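Our robot club at the Naseri school started again in September. I am the oldest student, but everybody is patient with me. Golnar Rostami writes the code and I set the table between the runs. Each run has a limit of 25 seconds, and on Monday we did 12 of them.
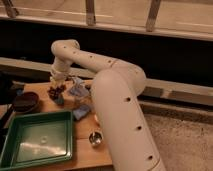
The green tray and the brown lid have their place on the left side.
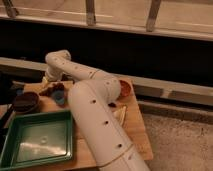 How long does a new member wait before working with the arm?

Two meetings. In the first one you watch, and in the second one you learn where the stop button is.

Next week Rostam Abbasi will bring the rules for the Arkholm competition, and we must choose our task.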